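Tremulside Robotics Forum > Student Projects > Manipulation
Thread: Block sorting by shape, star class keeps falling over

gantry_ghost
Posted 4:10 pm

Second-year mechatronics project, team of two. The task is sorting small coloured blocks by shape into bins, with colour as a secondary key. Arm is the Kamata that the department bought in February, parallel jaw, two-finger. Classifier is a small conv net trained on 710 labelled crops. Overhead camera for localisation, second camera angled from the front for checking.

Cylinders and cubes are fine. Hexagons are fine if they aren't near anything. Stars are the problem. The net calls them correctly most of the time, but the grasp planner picks two opposing points on the contour and on a five-armed outline there is no properly opposed pair of tips. The jaw closes on one tip and a valley, the block rotates, and it either slips out or goes into the bin crooked and jams the chute.

Has anyone solved this without changing the fingers? We have 12 runs in the assessment and each dropped block costs points.

pulse_width
Posted 4:32 pm

You are planning on the contour when you should be planning on contact area. Take the minimum-width direction of the convex hull and try that first. For a five-armed star the hull is a pentagon, so one jaw lands flat across two tips and the other takes the single tip opposite. That is three contacts and it will hold if the pads are compliant.

What pads are you running?

gantry_ghost
Posted 4:41 pm

Stock pads, hard polymer. We are allowed to change consumables but not the finger geometry.

oblique_weld
Posted 5:03 pm

Disagree with the hull approach as a first move. It works on an isolated block. As soon as there is a neighbour inside the jaw clearance you lose half your candidate angles, and for a star you only have five to start with. We did this in the Vernska unit last year and lost more points to knocked neighbours than to slips.

Our fix was boring. Rank the blocks by free space around them, pick the most isolated one first, re-image after every pick. The board thins out and the hard cases turn into easy ones. It costs cycle time.

pulse_width
Posted 5:15 pm

Re-imaging after every pick doubles the run time on a slow arm. If the assessment is timed that is a bad trade.

oblique_weld
Posted 5:18 pm

Is it timed?

gantry_ghost
Posted 5:26 pm

There is a ceiling of 13 minutes per run and no bonus for finishing early. We are well under it at present, so there is room for re-imaging.

tin_roof
Posted 6:02 pm

Then oblique_weld is right and it isn't close. With no speed bonus you should spend the time.

I would also question the classifier. 710 crops is not much if they were all taken under the one lamp. What is your confusion matrix like between star and hexagon?

gantry_ghost
Posted 6:20 pm

Star/hexagon confusion is low. The worst pair is heart/triangle, and only when the heart is rotated so the notch faces away from the front camera. The overhead view separates them, so we weight that one higher.

Lighting is a fair criticism. The crops were collected over several afternoons but always with the bench lamp on. We will collect another batch with it off.

pulse_width
Posted 6:44 pm

Fine, no time bonus changes the sum. I would still keep hull width for choosing the angle once you have chosen the block. The two ideas aren't in competition. Isolation picks the target, hull picks the orientation.

Can you describe a typical layout? "Near a neighbour" could mean anything.

gantry_ghost
Posted 7:08 pm

Layouts are set by the tutor and the blocks go down by hand on a wooden board, so spacing is uneven. Some end up with plenty of clearance and some are in contact. The set has cylinders, cubes, stars, hexagons, hearts and triangles.
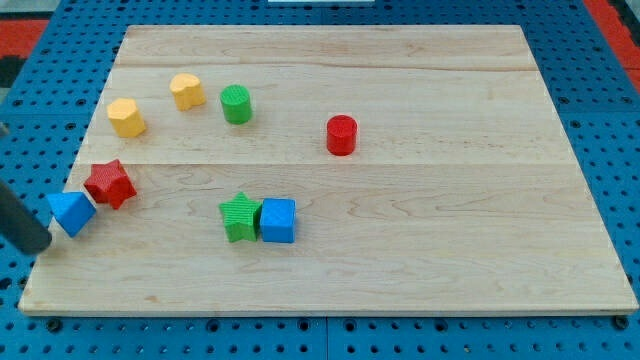 The awkward cases are the green star hard up against the blue cube, and the red star with the blue triangle tucked in beside its lower left arm. The red cylinder out on its own is a free pick from any angle. Under the isolation rule it would go first and both stars would be left until late, which at least means the other blocks can't be knocked on the way in.

What it does not fix is two blocks touching. Ranking by free space gives both of them a poor score and neither improves until one has moved.

oblique_weld
Posted 7:31 pm

For a touching pair, take the one with parallel faces first. Grip the cube across the two faces that are perpendicular to the contact, so the jaws come down either side of the pair and never enter the gap. Lift straight up. After that the star is isolated and you can use whatever angle you like.

Star plus triangle is harder. I would take the triangle, low approach speed, and accept that it may turn in the jaws.

tin_roof
Posted 7:50 pm

Or push. A closed-jaw nudge of a few millimetres separates most pairs. Check the rules first, as some tutors count a push as a contact fault.

gantry_ghost
Posted 8:05 pm

The rule sheet says no block may leave the board except by being lifted. Pushing on the board isn't mentioned. I'll ask before we build anything that relies on it.

pulse_width
Posted 8:12 pm

Get the answer in writing. And mind the board grain if you do push. Blocks slide more easily along it than across it, and a nudge calibrated in one direction will be off in the other.

oblique_weld
Posted 8:19 pm

I doubt grain matters at that mass. Measure it before you write code for it.

pulse_width
Posted 8:27 pm

We measured it on the Pulurum bench and there was a difference. Small blocks, bare timber, no varnish. Happy to be shown otherwise on a different board.

gantry_ghost
Posted 9:40 pm

Current plan: isolation ranking for target, hull width for angle, faces perpendicular to contact for any touching pair with a cube in it. Silicone sleeve on the pads if the lab has any. Pushing stays out until the tutor replies.

One remaining question. For the ranking, are people using distance between centroids or minimum distance between contours? Centroid is cheaper but it overrates the clearance around the stars.

tin_roof
Posted 9:52 pm

Contour. At that block count the cost is nothing. Dilate each mask by the jaw thickness plus a margin and test for overlap, then you get the blocked angles out of the same step.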